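16th November — sound bench, Prustthorpe

Third pass at the Hirby tapes and I'm properly excited now. Cyprian's transfer of reel 2 came through overnight, and the hum that sat under everything in June has gone. What's left is so much better than I remembered! There's a long stretch where the voice drops away and all you get is the hall itself, a door, something like breathing, and then the slide carousel starts up again.

Slide count is 1,421 after pulling the duplicates. Lionel Garside wants every one of them in the projection. I'd like to go down to 925 and let each sit longer on the wall. Tried both against the first ten minutes of sound. The full set is frantic (fun, though), the short set lets you look. Will run both for him before we settle it. 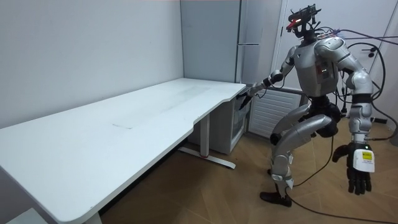

The other thing I tried was splitting the audio so the voice comes from behind the audience and the carousel clicks from the front. Lovely. You keep wanting to turn round. The left rear speaker rattles below the cello note, so swap it with the spare before anyone else hears this.

Title still open. Lionel likes "Piątek", after the label on the first reel box. Cyprian thinks it sounds like a restaurant — I'm with Lionel.

To do:
- re-cut the opening, hold black for longer
- ask Famer if the 3,000 lumen projector is free for the test, the old one is too yellow
- Cyprian to send reel 4, even if the splices are rough
- write down the fade times this time!!

Listened to the last four minutes again before locking up. Leave the cough in.

Recent entries
Reel 1: cleaning and first listen
Carousel timing, second try
Wall paint tests for the projection room
Notes from the Hirby visit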